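October, notebook 6, back bench

Dye fastness, green cotton. Carrying on from the Morgan batch. Beathag did the weighing before lunch, I did the baths after. Balance was re-zeroed twice, drifts if the window behind it is open.

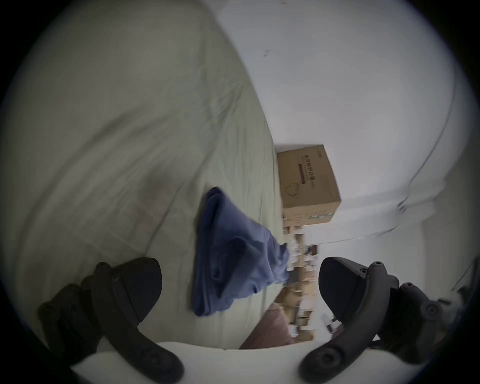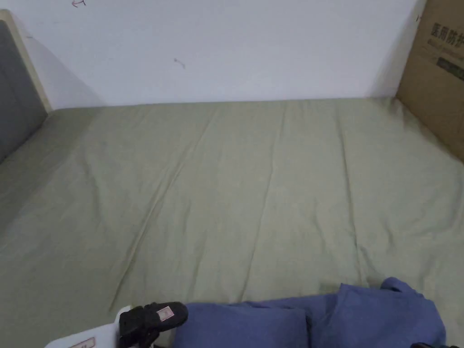

The question for this month is how much of the green we lose in ordinary home washing, and whether the yellow or the blue half of the mix goes first. Godfrey Mohamedi thinks the yellow. I think he's right for daylight and wrong for washing, but we haven't run enough to say. What we're after is a muted green that stays put at bedding size, something near the sage of the sheet on the mattress, with the same depth from one side to the other. Small swatches flatter a color. On a full bed the creases throw their own shadows and any patchiness in the dye gets mixed up with them, so swatches get pressed before reading from now on.

**Recipe as run**

- Scoured cotton, plain weave, cut from one bolt
- Verine yellow and Pesska blue, stock solutions made fresh in the morning
- Salt in two additions, soda ash in one
- Bath held at 60 C, 240 minutes total including the ramp
- Cold rinse, warm rinse, hot soap, cold rinse until clear

The hot soap took longer than last time. Rinse water was still tinted on the fourth change. I'd put the soda ash in late on two of the pots (phone), and those were the two that bled longest. Marked L1 and L2. Don't pool them with the rest.

37 swatches dried and labeled. Labels are the stitched kind. The pen ones from September washed off and we lost the order of a whole row, which is why the September page has a line through it.

**Wash runs**

Each swatch sewn to a strip of white cotton to catch whatever comes off. Liquid detergent, no brightener. Runs at 40 C first, 60 C after that.

After 40 C: hardly anything on the white strips. L1 left a faint blue cast on its strip, L2 the same but weaker. No yellow on any strip that I could see under the north window. Beathag looked separately without my notes and wrote down the same two.

After 60 C: blue on 9 of the strips. Swatches themselves look a touch warmer than the control, which fits blue leaving first. It's a small shift. I wouldn't want to argue it by eye, and the meter gave different readings on the front and back of the same piece, so it needs cleaning and a new white tile reading before I trust it.

Beathag MacAulay's note, copied in from her sheet: check whether the swatches that bled were all from the outside of the bolt. I'd folded them in the order they were cut, so this can be traced. To do.

**Light**

Second set is in the Uvbridge cabinet, half of each swatch under card. Started at 2:15 in the afternoon. The left-hand lamp comes on a bit after the right. Godfrey says it always has. I've put duplicates on both sides and will swap them at the halfway point.

First look is too early to mean much. The uncovered halves seem slightly bluer, which would be yellow going, so light and washing may be pulling in opposite directions. If that holds, a sheet dried on an outdoor line could stay closer to its starting color than one dried indoors, at least for a while, and just get paler overall. Would be worth a proper test in spring when we can use the yard.

**Problems**

- Pot 6 has a scratch on the inside and the dye collects in it. Swatch from that pot has a dark line along one edge. Pot taken off the shelf.
- Ran short of white strips. The last few were cut narrower than the rest, noted on the labels.
- Soda ash jar was left open and has caked. Weight will be off because of the water it took up. New jar opened for the next run, old one kept for cleaning.
- pH strips are past date. They still read the buffer correctly – ordering more anyway.

**Next**

Repeat the 60 C wash with a dye fixative after the soaping, and again with a longer soaping and no fixative. My guess is that the longer soaping does most of the work and the bleed is just loose dye we never rinsed out. Same bolt, inner end only. I'll need over two meters, and Godfrey has first claim on that bolt for his shrinkage pieces, so ask him before cutting.

Clean the meter. Swap the lamp duplicates. Baths drained, fan left on low.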